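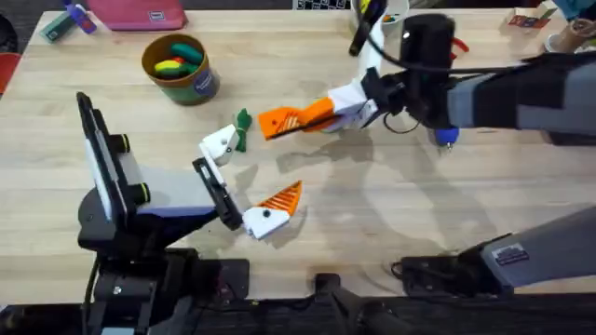
Rainwater system at the Umcombe site

The rainwater collection system behind the lower school building at Umcombe has been connected and is in daily use. It takes runoff from the south side of the gym roof only. The north side still drains to the street and will stay that way until the gutters there are replaced.

Two tanks are installed on a gravel base next to the bike racks. Each holds 300 gallons. A screen at the top of the downspout catches leaves, and a diverter sends the first few gallons of each rainfall to the drain before the tanks begin to fill. Overflow runs through a buried pipe to the planting strip along the fence. The pipe is 92 feet long and was laid at a steady slope, except for a short section near the gate where a tree root forced a slight bend.

The water is for the vegetable beds, the willow tunnel and the pond. It is not for drinking or for washing hands. Both taps carry a sign to this effect, and classes will be reminded before each gardening session. Produce from the beds should be rinsed indoors at the kitchen sink as before.

Students in fifth grade read the tank gauges each morning at 8:45 and enter the level in the log kept in the science room. The log for February shows 1348 gallons drawn, most of it used to refill the pond after the liner was changed. The beds needed very little. We expect the pattern to reverse once the seedlings go out.

The pump was supplied by Urent and runs on a timer – it will not start outside school hours. If the red light on the control box is on, please do not reset it. Report it to the office, giving the time and the tank level.

Families have asked about mosquitoes. Both tanks are sealed, and the vents are covered with fine mesh. The pond is a separate matter and is checked under the existing schedule.

The Sterport site will get a smaller version of the same system, with one tank and no pump. Work there depends on the roof survey – some 101 tiles on the west side are loose or cracked and have to be replaced first. Drop-off arrangements at Sterport are unchanged for now.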